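Can Machines Do Chores Yet? - speaker notes

Talk slot: 22 min incl. questions. Keep moving.

OPEN
Skip the bio. Ask the room: who has a robot vacuum? Who still owns a broom? Hands stay up. OK, start there.

Short answer to title: some chores, some of the time, if someone sets up the room first. Long answer is the rest of the talk.

PART 1 - what already works
Floors. Lawns. Moving a tote from A to B in a tidy warehouse.
Common thread = machine barely touches anything. Or touches the same thing the same way all day.
Plalten line story: the boxing cell. Runs all shift, great. Then supplier changed the tape on the cartons. Down until lunch. People on the line just shrugged and packed by hand.
(pause, let them laugh or not)

PART 2 - what doesn't, yet
Laundry. Dishes with food on them. Putting stuff away!! Putting away is the hard one. Every house has its own rules and half of them aren't written down anywhere.
Shop floor version: small parts. Washers, clips, screws. Back to the bin they came out of.
Flakik trial in February - we gave it 300 small-part pick and place tries. Fine on the big brackets. Bad on anything thin and flat. Don't read out the table, its in the handout.
Main failures:
- drawer opens too far
- finger pushes the part instead of lifting it
- part is in the gripper, gripper doesnt know it

Say this slowly: a drawer is two jobs. Open it, then reach in. One hand steadies, other hand works. You do it without looking.

PART 3 - where the skill comes from
People doing the chore, gripper in each hand, over and over. Slow at first. You find out how much you lean on your fingertips. A beginner needs 4 or 5 tries before a little drawer stops feeling silly.
Lemaire asked why not just write rules. We tried rules. Rules were fine for one cabinet.
Leave next two up while talking, grippers and small parts drawers:
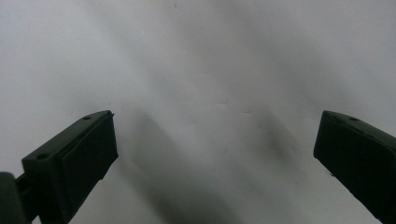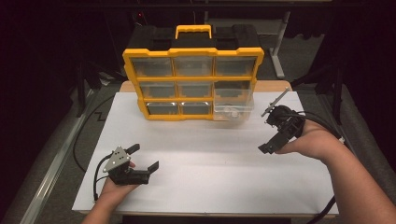 Cost question always comes up about now. My view: for a small shop, not yet. Ulludo quote was more than the part-time person they already have, and that person also answers the phone and sweeps up. Check they're ok with me saying that.

For a home, further off. Pets, kids, stairs, bad light. Would I buy one to empty the dishwasher? If it broke one glass a month, sure. My household voted no.

What I would watch for, next couple yrs:
- same machine, new kitchen, no setup day
- recovers when it drops something, w/out a person walking over
- two hands that really help each other

If a vendor shows you a video, ask how many takes. Ask who put the stuff back after.

QUESTIONS
Likely: jobs (be straight, dont dodge), safety around kids, "when can I get one."
For "when" - refuse to give a year. Repeat the dishwasher line if stuck.
Handouts by the door, bring the clicker back to front desk.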